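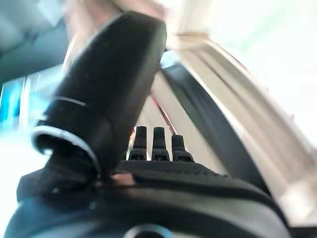 Page 26

The Vemthorpe Interval

The recovery bay at the Vemthorpe Surgical Center held six beds. The monitor over bed four recorded one value every five seconds and discarded the values in between. This was the factory setting on the Bometti units, and the center had never changed it.

The reviewer came in February with a laptop, a paper notebook and a letter from the state. She was given the room where the staff ate lunch. She asked for the monitor log, the sedation chart, the service record for bed four and the door log for the bay. The first three arrived within the hour. The door log took two days, as the lock company kept it on a server in another state and wanted a signed form.

The patient was a man in for a knee repair. The chart gave a weight, a dose, a second dose and a time for each. He had gone into recovery at 2:14 in the afternoon. At 2:45 a nurse had called the code. He was now at the hospital in Edine, on a ventilator, and his chart there was a separate matter with a separate reviewer.

She began with the thirty-one minutes. At one value every five seconds the log should have held 372 rows. It held 236. The missing rows were all together, in one block near the middle.

She wrote "gap" in the notebook and drew a line under it.

A gap could mean several things. The finger clip could have come off, but the unit would then have written a row with a code in it. The power could have dropped, but the unit had a battery. Someone could have switched it to standby, and standby wrote nothing. She read the manual to page 618, where there was a table of standby behavior. The alarm was silent in standby. The screen stayed on and showed the last good value, in gray instead of green.

She went into the bay and asked the nurse on duty to put bed four in standby. The nurse pressed and held the lower left key. The number on the screen went gray.

"How far away can you tell?" the reviewer asked.

"Tell what?"

"That it's gray."

The nurse walked backward toward the desk, looking at the screen. At the second bed she stopped, leaned forward a little, and then kept going. When she reached the desk she sat down.

"Not from here," she said.

The reviewer wrote that down as well.

The service record was kept by Dhillon, the firm that held the contract for the monitors. It ran to four pages and was in good order. A technician had replaced the keypad on bed four in the fall. The new keypad was a later part with a softer key and a shorter hold time. The old one had needed three seconds. The new one needed one. The change was printed on a slip that came in the box, and a copy of the slip had been scanned into the record, slightly crooked.

The bed had a side rail. When the rail was raised and the bed was rolled fully back, the top of the rail came level with the keypad. She tried it four times. On the third try the number went gray.

She did it again with the nurse watching, and it took almost a dozen tries before it happened a second time. Neither of them said anything. The nurse lowered the rail, rolled the bed forward and set the brake with her foot.

The door log came the next morning. It showed one person leaving the bay at 2:22 and the same badge coming back in at 2:38. She laid the times beside the block of missing rows. They overlapped, though the ends did not match. The monitor clock and the door clock had not been set against each other, and there was no way now to find out how far apart they had been.

She typed the findings in the order the form required. Equipment came first, then staffing, then records. Under equipment she entered the part number of the keypad and the page of the manual. Under staffing she entered the two door times and the words "clocks not synchronized." The form had a box for cause. It allowed one entry, chosen from a list, and would not let her save the page with the box empty.

She read the list through twice. Then she closed the laptop and went back to the bay, where bed four had been made up with clean sheets, and the rail was down, and the monitor over it was dark – unplugged, with the cord looped over the hook and a strip of white tape across the keys.

"Who taped it?" she asked.

"I did," the nurse said. "They need the bed at one."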